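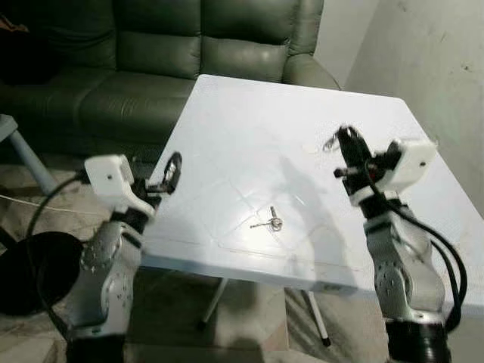
Carrot growers on the light land east of Skekutthorpe have been told for three winters running that straw is finished. The replacement, a compostable cover sold by Trakden, goes over the beds in December and is meant to keep frost off until lifting in spring.

Ngozi Etim grows 128 acres near Balldale and put 13 of them under the new cover. She is not won over. "It went down fine," she says. "Then we had wind for a week and I was out at six in the morning with sandbags."

The firm's leaflet promises a saving of £200 an acre against straw. Look closer and the sum leaves out labour, and assumes straw at last year's price, when everyone was short of it. Etim's own bill for the trial came to £2268 more than she had planned – most of it wages.

Stergiou, the packer that takes her crop, says it would like to see less straw in the fields. It has not offered to pay any more for carrots grown without it.

There may be something in the idea. Wet straw is miserable to clear and it robs the next crop of nitrogen. But one mild winter proves very little, and about half the growers I spoke to had already ordered their bales.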